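From: Katsuhiko Hoshino
To: club-robotics list
Subject: Re: [robotics] desk tidy task, which order??

Quick one, between classes.

> On the desk tidy task, do the pens have to go in the cup in any order? Rules
> sheet only says "all items in". Also is it one gripper or two? The
> Irton team says one.
> - Aoki

Two grippers, one in each hand. Irton is reading last year's sheet, ignore. Order is free but please stick to the same order for a whole set, otherwise the training runs come out all over the place and Flenura has to sort them by hand again.

Pen first is what I've been doing. Left hand brings it in, right hand stays open near the cup in case it tips.

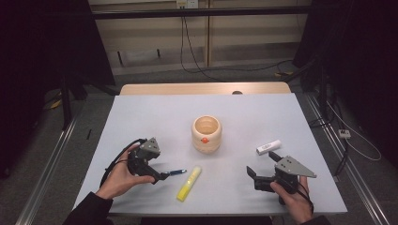
Highlighter after that, slower than you think you need. If you drop something just finish the run and mark it as a drop, dont stop halfway. We need 31 good ones before the Jarcombe meet in August and we're short.

Other stuff:
- 3 people per slot max, the corner gets crowded
- slots are 5 runs each then swap, hands get tired
- check both cables before you start, slack over the wrist, not under it
- put the cup back in the middle of the table between runs. the middle!!

Aoki can you fix the rules sheet so it says two? I'll reprint it tonite if I get the file by 5.

Gotta run, bell

Katsuhiko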